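From: Thaddeus Halvorsen
To: Malcombe Supporters List
Subject: Re: Ikeda on loan, and why I'm excited

Setsuko Hattori wrote:

> I know half of you will groan, but I think the Ikeda loan is the best
> business Malcombe has done in years. He scored 7 goals for Gumholm
> before the break and he's still young. The Wonix money is clearly
> being spent on the right things for once. If he settles by March we
> could make the playoffs. Who's with me?

Setsuko, I'm one of the groaners. I'd love to be wrong, but I watched Gumholm twice this season and I don't see what you see.

Take the seven goals first. Four of them were penalties. We already have a penalty taker and he doesn't miss much, so unless somebody plans to take the ball off him, we've borrowed a forward with three goals from open play. Two of those came in the same cup game against a side that finished it with ten men.

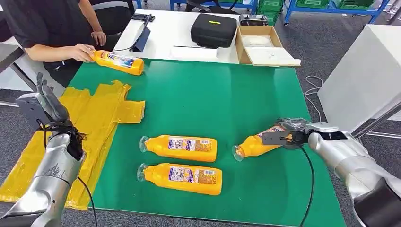
Does the loan deal let us buy him in the summer?

The club statement only says the two sides "will talk again at the end of the season," so as far as I can tell there is no set option to buy.

That bothers me more than the penalties. If he's as good as you say, Gumholm takes him back and we've spent half a season getting their player fit. If he isn't, we've paid his wages and kept one of our own kids on the bench. I asked about it at the fans' forum and got a long answer about "pathways."

As for the Wonix money, I'd like to see it before I thank anyone for it. We've been hearing about the new sponsor since the shirts came out. The away end still has a roof over part of it and a puddle under the rest. Season tickets went up by 40 dollars. Maybe it all went on Ikeda's wages, in which case see above.
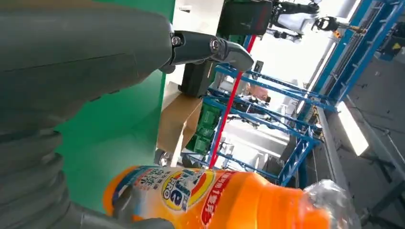 Gripper and green panel.

You'll tell me he works hard off the ball. He does run a lot, I'll give him that. Both times I saw him he ran toward the ball from wherever he happened to be, and the other forward ended up covering the space he'd left. Our midfield has enough trouble without that. I'd take a slow center forward who stays put over a quick one who has to be looked for.

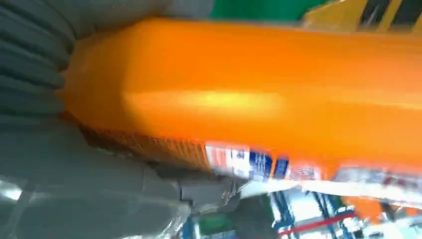
Ikeda's highlight reel, the one everyone keeps sending me, doesn't change my mind. It's two minutes long and there isn't one clip of him with his back to goal. Every shot is cut so fast that you can't judge his first touch or where the defenders are. I got about as much out of it as I can from the label on that orange bottle, all smeared patches of white and blue with nothing I can read. Show me 100 minutes of him against a proper back line and I'll sit through every one.

So no, I'm not with you yet. Ask me again in March. I'll be in my usual seat either way, and if he gets a hat trick in his first home game you can forward this to the whole list.

Thaddeus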